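Hudgate bench notebook – chores track
April, started writing at 7:40, coffee not yet working

Picking up from where Levente left off. He got the new wrist calibration in last night and left me a sticky note that just says "try the lid again!!" so that's what I did first.

Lid. So much better. Before the calibration the fingers were coming down a few millimeters to the left of the knob and skating off the glass. This morning: straight down, closes, lifts. I did it over and over before I even took my jacket off. Putting the lid back is still the harder half, it has to land level or the rim hangs up on one side, and then the arm thinks it's finished and goes off to do the next thing with the lid sitting crooked. Boris's fix (let go, then one soft tap from the top) is crude and I love it. Leave it in.

Running total for the chores track is now 1,916 episodes, of which 883 are kitchen. I want to get the kitchen number up before Drahomíra comes over from Fandberg, because she's going to ask the question she always asks, which is can it make breakfast yet. Answer as of today: it can do bits of breakfast! It can open the pot, take a thing out of the pot, and put a thing in a bowl. It can't do any of that if you move the bowl while it's thinking. Last month it couldn't do the bits, so I'm calling this a good April.

Notes on dials. The Tosby policy turns rotary knobs well when the raised grip runs up and down and badly when it's sideways. I think this is our data, we always started with the knob in the off position. Alžběta is going to record a batch with random starting angles. Should be a quick job, she says one afternoon, I say two.

Shop-floor side, for Dušan: the Barbu bin task is at 273 clean picks without a person touching anything, and then it jammed on a bracket that was lying upside down. Still our longest streak. Sorting fasteners out of a tray is honestly where I'd put money if someone asked which real job gets handed over first. The parts don't squash, they don't roll far, and the tray is always in the same spot. A kitchen is the reverse of all that, and it's also why I keep drifting back to the kitchen table when I should be doing bins.

Mixed-object work, 10:15 onward. This is the one I'm excited about. Different sizes and different materials in one container, with the lid as step one, so the arm has to plan around something it can see through but can't reach through. Glass used to wreck us – the depth readings would come back as garbage wherever there was a reflection, and shiny steel behind the glass made it worse. With color only from the wrist view it's doing fine. I didn't expect that and I've asked Levente to check I haven't left the depth channel on by mistake.

Egg and washers in the pot, lid on, bowl next to it:
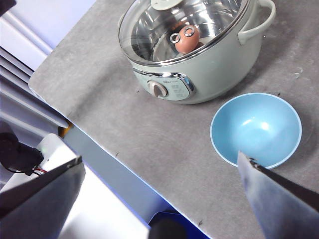

Grip force is the thing to settle before lunch. What's right for an egg is too gentle for a washer, which needs a proper pinch on a thin edge, and if you carry the washer setting over to the egg you get to clean the felt. I've set it to 5 on the controller scale for the egg and I'm leaving washers at the old default. Long term I want it to pick the force from what it sees and not from a table I typed in at 8 in the morning. Boris thinks we already have enough data for that. I think we have almost enough.

Order matters too. Washers first, then egg, is what a person would do, and I didn't tell the arm that. Going to run both orders and let the numbers talk. Also want a version where the washers have to go somewhere else entirely and only the egg goes in the bowl, so it's closer to tidying up after somebody, which is the chore people really ask me about when they hear what I do.

To do
– random dial angles (Alžběta)
– depth channel, on or off?? (Levente)
– upside-down brackets, 20 minutes by hand to see if regrasping works at all (me, Dušan if he's free)
– soft tap on lid: make it a real parameter, name it something better than boris_tap
– more felt, the gray roll is nearly finished

Back after lunch with both orders.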